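Karting, deuxième week-end : les pneus, la pluie et le 657

11/07/2022

Bon, je fais vite, je repars au boulot dans une heure. Compte rendu du week-end d'endurance, le deuxième de la saison pour nous. Résumé : 21e sur la grille, 5e à l'arrivée. Oui oui. Je n'y crois toujours pas trop.

L'équipe d'abord. Kuldeep Bisht au premier relais, Vivek ensuite, moi pour finir. Narendra Tripathi aux chronos et au panneau, Anju à la radio (enfin, au talkie-walkie qui grésille). Le châssis est toujours le vieux Karberg racheté en juin, moteur révisé chez Chauhan. 1000 euros la révision, aïe. Mais il tourne rond, rien à dire.

Les qualifs : catastrophe. Pression trop haute à l'arrière, le kart glissait partout dans l'épingle. Kuldeep est rentré furieux. On a baissé un peu, puis encore un peu, et là plus de temps, drapeau à damier. 21e donc. Ambiance moyenne dans le stand.

La course. Départ sur le sec, gros nuages derrière la ligne droite. Kuldeep reprend quatre places au premier tour, propre, sans toucher personne. Ensuite ça se calme, on suit un train de karts tous au même rythme. Et puis la pluie -- pas une petite averse, le déluge. Tout le monde plonge aux stands en même temps, bouchon dans la voie, un commissaire qui hurle. Nous on reste dehors deux tours de plus. C'est Narendra qui a décidé, moi j'aurais dit non. Stands vides quand Vivek monte dans le kart, pneus pluie déjà prêts, on gagne une tonne de places d'un coup.

Mon relais : piste qui sèche, pneus pluie qui fondent. Je cherchais les flaques dans la ligne droite pour les refroidir, ça fait un peu bizarre de rouler exprès dans l'eau. Le kart 657, celui de Lalit Ahuja, m'est revenu dessus à la fin. Il m'attaque à l'intérieur au bout de la ligne droite, je croise, je repasse. Pareil au tour suivant. Il sort large, moi non. Mal aux avant-bras depuis, j'arrive à peine a tourner une clé.

Côté matos, les gants Widetti ont pris l'eau en cinq minutes, à revoir. La combinaison Tostico par contre, nickel, et elle sèche vite.

Pour la suite : refaire la géométrie avant (ça tire à gauche au freinage), changer la chaîne, trouver un vrai casque pour Vivek parceque le sien a la visière qui se relève toute seule à fond de ligne droite. Et travailler les qualifs. On peut pas remonter tout le peloton à chaque fois.
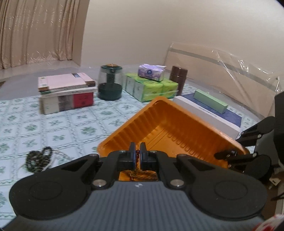
Perles rouges, chaîne dorée, bac orange.

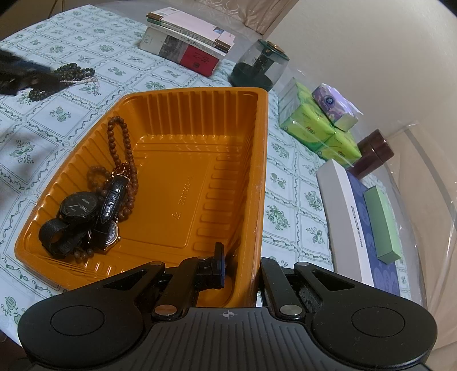
Faut-il passer en pneus pluie dès les premières gouttes ?

Tant que la trajectoire reste sèche, on garde les slicks. On rentre quand l'eau commence à tenir dans les virages lents, et de préférence pas en même temps que tous les autres.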